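Vocal Health Program Opens to Touring Artists

The Mendonça Center for the Performing Voice will extend its vocal health program to touring and recording artists beginning in May. The program has until now been available only to singers holding a seasonal contract with the Jillville Opera House. Under the new arrangement, any professional singer booked at a participating venue may request an appointment through the venue's artist services office.

The decision follows a pilot period during which 36 performers from outside the opera company were seen at the Jillville clinic. Most were pop and musical theater singers in the middle of a tour. Several had canceled at least one date in the preceding season on account of hoarseness or fatigue, and a number reported that they had delayed seeking care for fear that news of a vocal problem would reach promoters or the press. Confidentiality was the concern most frequently raised in the exit survey, and the Center has revised its intake procedures accordingly.

Appointments will be entered under a reference number. Venues will receive confirmation that a visit has taken place, and no further information will be released without the written consent of the artist. Managers and label representatives who wish to attend a consultation must be named by the artist in advance.

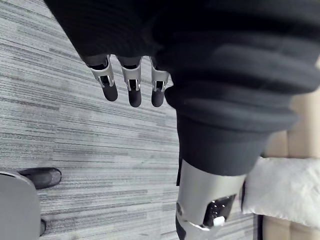 Each participating singer will be offered an initial examination, a session with a speech-language pathologist, and up to three follow-up visits within the same season. Artists recovering from surgery on the vocal folds may apply for an extended plan of nine visits, which includes counseling. The Center's clinical staff recommended the counseling component after patients in the pilot described long periods of required silence as isolating and, in some cases, as a cause of serious anxiety about their return to the stage.

Five venues have joined the program for the coming season, among them the Drovunano Theater and the Cavunholm Amphitheater. Each has agreed to provide a quiet warm-up room with a humidifier, and to keep that room free of interviews and photography from 4 p.m. until the end of the performance. Venues wishing to join after the season has begun may do so at the start of any month.

Fees for the initial examination are covered by the participating venue. Follow-up visits are billed to the artist or the artist's insurer at the rate currently paid by members of the opera company. Understudies and backing vocalists are eligible on the same terms as headline performers.

Request forms are available from artist services at each venue and from the front desk of the Center in Jillville. Completed forms should be returned at least one week before the first scheduled performance. Urgent requests will be accepted by telephone during clinic hours.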